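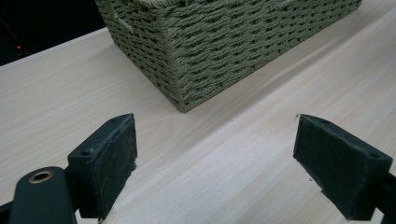 The Picnic Table Problem: a gallery

Updated 14 July 2022

Every summer the Trodgate allotment society holds a lunch, and every summer the lunch is eaten off whatever people find at the back of their cupboards. Last year that meant a good deal of kitchen roll and one baking tray, which was handed to Obaidul Roy on the grounds that he had brought the sausages and could hardly complain. He complained until the rain started.

So this year we have a kit. The kit is baskets, plates and a few other bits, and it lives in my spare room between lunches, where it is already resented. People keep ringing me to ask what we'd bought and whether they could borrow it. (Yes, if you bring it back clean. The rest of this page can be skipped by anyone who only wanted that.)

The basket

Sage green, or olive if you ask Yamila Ojeda, and people do ask Yamila, who once repainted a shed over a smaller difference than that. It's rectangular, which I insisted on. Round baskets are lovely until you try to put two of them in the boot of a car.

The weave is tight, in rows, with each cord twisted so that the whole side looks like the elbow of a good jacket. It goes a bit fuzzy at the corners. I rather like that, and Vicente Salinas rather doesn't, and Vicente is welcome to weave us another one over the winter.

We looked at wicker first. Wicker is what everybody thinks of when they think of a picnic, and wicker has been snagging my cardigans since I was old enough to own them. We also looked at a lidded plastic crate from Sekolov, a very sensible object that would have outlived us all and made the lunch look like a stocktake.

House rules for the basket: no wet cloths left in the bottom, no standing it on the grass before the dew has gone, and no lending it to anyone who describes themselves as "just popping something in it for the dog".

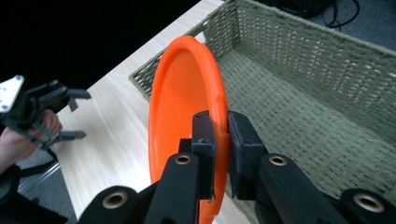
PLATES AND SERVING

Orange plastic, and very orange. There was a long conversation about whether we might prefer something quieter, a cream or a soft grey, and Malsha Abeysekara ended it by pointing out that the cream ones from the year before last are still somewhere in the long grass behind the water butts. Nobody is going to lose this in a meadow. Aircraft could land by it.

The rim is raised and rounded, and the middle dips enough to keep a bean salad where you put it. That matters more than you'd think at a lunch where half the guests eat standing up and the other half are perched on upturned buckets. Kumudini Bhattacharjee brings her dal every year and every year a portion of it goes down somebody's trousers. We have hopes.

Points against: it's shiny, and shiny plastic shows every scratch, so wooden or plastic cutlery, please. I know the metal forks are nicer. I've seen what you all do with a metal fork and a jacket potato.

On the subject of washing up: warm water and a cloth. Obaidul has offered to do the lot with the pressure hose, and Obaidul has been thanked.

Still wanted

A serving spoon with a long handle. We had one, a present from the Rathnayake family when they gave up plot 7, and it was last seen in a trifle.

Something for keeping wasps off the jam. Vicente's suggestion of a second, worse jam placed further away will be tried, though I'd like it noted that the last time we had two jams the people went for the worse one as well.

A tablecloth. The old one became a frost cover last November and is now mostly holes, with the broad beans doing very nicely underneath what's left of it. Any colour will do. Yamila would like to add: any colour that goes with olive. I've told her it's sage.

Borrowing

The kit is free to plot holders. Put your name in the book in the hut, underneath the last name, in writing that somebody else could read. If you find something in the basket that isn't ours, leave it in the hut next to the twine and its owner will come along eventually, or it will join the lost property, currently a Pendus thermos and three left-hand gloves.

Lunch is at one, by the top gate. Bring a dish, a chair if you've got opinions about buckets, and a coat.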